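The Tedotstead Folding Drying Rack

4 December 2020

I have wanted to put a proper indoor rack on this page for years, and the Tedotstead is the one that finally won me over. It is a plain silver metal thing with one long top rail and angled legs, and it is happy in the middle of a living room, TV and all, which is where most of us end up drying our shirts once December comes along.

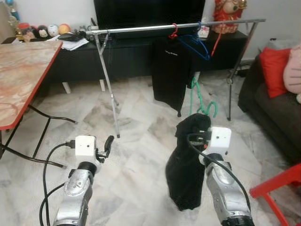

Nasrin Jafarzadeh

The rail is wide enough that you can hang things on hangers and still slide them apart, so a shirt dries in its own shape and you may get away without ironing it (I usually do!). Thin legs are a blessing on a tile floor, too - there's very little to sweep around, and you can pick the whole rack up and move it nearer the window without calling for help.

We sell it with or without our plastic hangers. They come in mixed colors, and in my house everybody ends up claiming a color, which has saved a good many arguments over black shirts that all look the same.
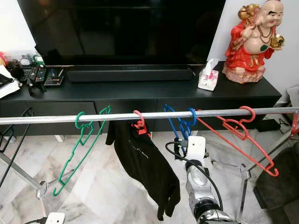 Words by Nasrin Jafarzadeh for Endier

A green, a blue and a couple of reddish ones are on the rail in this setup, the small red one holding a black garment. I do like the small size for narrow shoulders and children's tops.

Price: $89, or $4 more with a set of hangers. Folds flat for storage. Allow 3 working days for delivery, and please wipe the rail with a soft cloth before you use it the first time.

Contact Endier | © 2020 Endier | Back to top

Related items
Yuen Plastic Hangers, Mixed Colors
Tustach Clothespins, Box of 200
Tedotstead Wall Rail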